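Section 4: Setting Up the Boot Room Dehumidifier

Read this section through once before you plug anything in. It covers the Skivness 900 floor unit as sold for mudrooms, ski lockers and basement boot rooms. If you have the wall-mounted unit, go to Section 6.

4.1 Choosing a spot

1. Pick a flat, hard floor. Carpet is fine if it is short, but a deep rug will block the bottom intake.

2. Leave 9 inches of clear space behind the unit and on both sides. The top outlet needs at least 2 feet.

3. Keep the unit away from floor heating vents. Warm air blowing on the humidity sensor gives a false low reading and the unit will shut off too soon.

4. Close outside doors and windows. A dehumidifier in a room with an open door will run all day and get nowhere.

Note: After moving or unpacking the unit, let it stand upright for 4 hours before you switch it on. The compressor oil has to settle back. If the box was on its side for any part of the trip, leave it overnight.

4.2 Fitting the drain hose

The unit can empty into its own bucket or through a hose. You need the hose if you plan to leave the room for more than a day at a time.

1. Unplug the unit.

2. Slide out the bucket and set it aside.

3. Find the round cap on the lower back panel. Turn it to the left until it comes free, then pull out the rubber plug behind it. Keep both parts.

4. Push the hose onto the spout as far as it will go and tighten the collar by hand. Do not use pliers.

5. Run the hose downhill to a floor drain. It must slope the whole way, with no loops or high points.

6. Put the bucket back. The unit will not start without it, even with the hose attached.

Caution: Do not run the hose outdoors in freezing weather. Ice in the line will push water back into the cabinet.

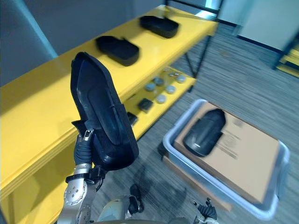 4.3 First run

1. Plug the unit straight into a grounded wall outlet. Extension cords and power strips are not covered by the warranty.

2. Press POWER. The display shows two dashes while the sensor warms up, then the current humidity.

3. Press the down arrow until the display reads 45. This is a good starting point for most boot rooms.

4. Set the fan to HIGH and leave it there for the first full day. A damp room holds a lot of water in the walls and floor, and the reading may drop and then climb again.

5. Once the reading holds steady overnight, change the fan to AUTO.

Note: The unit stops by itself when the room is colder than 41 degrees Fahrenheit. The display shows LO. It restarts when the room warms up and no reset is needed.

4.4 If the unit does not start

Bucket light on: The bucket is full or not seated. Pull it out, empty it, check that the float moves freely, and slide it back until it clicks.

Display blank: Press the reset button on the plug, then try another outlet.

Fan runs but no water collects: The room may already be below the set level. Lower the setting and wait an hour. If there is still no water, clean the filter as shown in Section 5.

Display shows E4: The humidity sensor is not responding. Unplug the unit for ten minutes and try again. If E4 comes back, call the Provo service desk with the serial number from the label inside the bucket space.

Caution: Never remove the back panel. The sealed cooling system contains refrigerant under pressure and has no parts you can service at home.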